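Home | Contents | Previous chapter | Next chapter | Glossary

Chapter 6
Keeping Things in Their Place: Storage in Small Rooms

In this chapter you will learn how to look at a small room before you change it, how to divide objects into groups by use, and how to choose between open and closed storage. You will also learn some simple words for talking about surfaces, because the choice of a surface decides much of the work that comes later. At the end there is a short exercise that you can do at home with paper and a pencil.

6.1 A room in Hendon

When Rozália Jurčo moved into her first rented room in Hendon, she brought with her two suitcases and a box of papers. The room had one window, one table and one shelf. After a month the table could not be used for eating, and after two months it could not be used for writing. She bought a second shelf, and the second shelf became full as well.

Her story is a very common one, and students of interior planning meet it early. A person who has too little space usually believes that the answer is more furniture. Sometimes it is. But every new piece of furniture also takes from the floor, and in a small room the floor is the most expensive thing. Rozália sold the second shelf in May. She then wrote down, on one sheet of paper, each thing that she touched during an ordinary day. The list had 31 lines. Almost everything else in the room could go under the bed or on top of the wardrobe, and she did not miss it.

We will return to her list in the exercise.

6.2 Near, middle and far

Planners often speak about three zones. The near zone is what a person can reach while sitting, without moving the back. The middle zone is what a person can reach by standing up and taking one step. The far zone is all the rest. In a kitchen the near zone is measured from a standing position, but the idea is the same.

The mistake which beginners make is to fill the near zone first, because it is the easiest to fill. A good near zone is mostly free surface. Papers that are used every week belong at its back edge, standing up and not lying down. A folder which stands can be taken out with one hand. A folder which lies in a pile must be dug out, and the pile afterwards is never so straight as before.

Depth is also important. A table that is too deep collects things along the wall, where the hand does not go often. If the table is deep, use the back of it for storage on purpose, with an organizer or a rack, and leave the front for work. Put low things in front of high things. Do not put a can or a bottle in front of the folders you need most, or you will move it many times each day.

6.3 Surface and background

A surface with a pattern behaves differently from a plain one. Veins and spots hide crumbs and small scratches, and for this reason many people choose marble patterns for tables that have hard use. The same pattern makes it harder to find a paper clip. With a strong wall color, such as red, light plastic is easy to see, and the eye goes to it first. This can be a help or a disturbance — it depends on what you keep there.

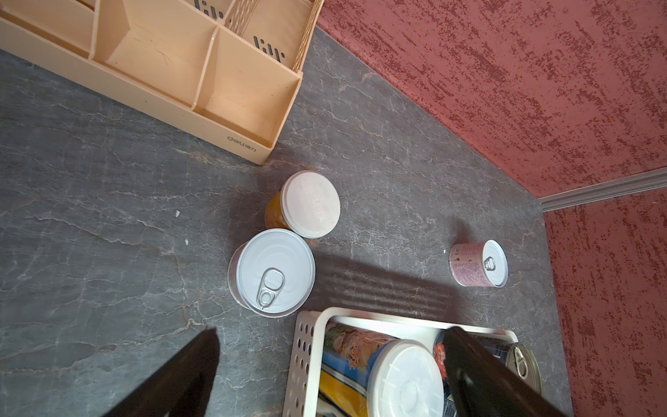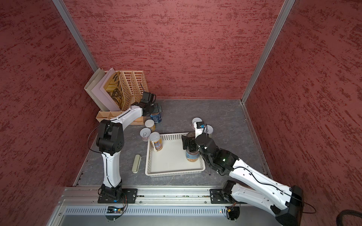
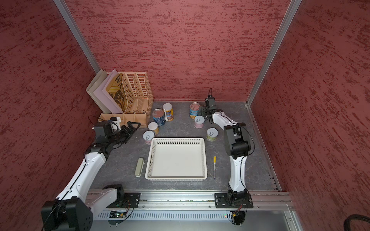 Figures 6.1 to 6.3. Gray marble-patterned surfaces with red walls.

Notice that pale folders and a dark surface do not compete. When everything has a strong color, the room feels smaller than its measurements. When nothing has, people complain that they cannot find their things. Most planners choose one strong element, either the wall or the surface, and let the objects be quiet.

6.4 Open or closed?

Open storage shows what it holds. It is quick, it is cheap, and it collects dust. Closed storage looks calm, but a closed box needs a label, and a label needs somebody who keeps it correct. Willy Visser, who taught at the Pondden workshop for 20 years, gave his students a simple rule: if you open a box more than once a day, take off the lid.

Dividers stand between these two. An organizer with compartments is open, but it gives a limit to each group of objects. When the compartment is full, something must leave. For papers, choose dividers that are tall enough to hold a folder without bending it. For pens and small tools, lower ones are better, because the fingers must reach the bottom.

Leave one part empty when you begin. New papers will come, and it is better that they find a place ready.

6.5 Exercise

Draw your own table from above. Mark the near zone with a line. Then write down each thing you touch in one day, as Rozália did, and put a small cross on the drawing where that thing is kept now. Use a second color for where you would like to keep it. Compare the two and write a short text — 400 words is enough — on which changes cost nothing.

Key words: zone, reach, divider, compartment, surface, background

Related chapters
Chapter 5: Measuring a Room Without Help
Chapter 7: Light for Reading and Light for Eating
Reading: The Minine Apartments and Their Built-in Cupboards
Reading: Ó Ceallaigh on Hallways

Reader comments

M.V. wrote:
I used the exercise with my evening class and it went well. Could you add a version for kitchens? The near zone is hard to draw when a person stands and walks.

student_north wrote:
The rule about the lid is good. I took the lids off two boxes and now the cat sleeps in one of them.

Petra wrote:
In 6.2 I would like to have a measurement for "too deep". My table is against the wall and I can't decide if I should turn it.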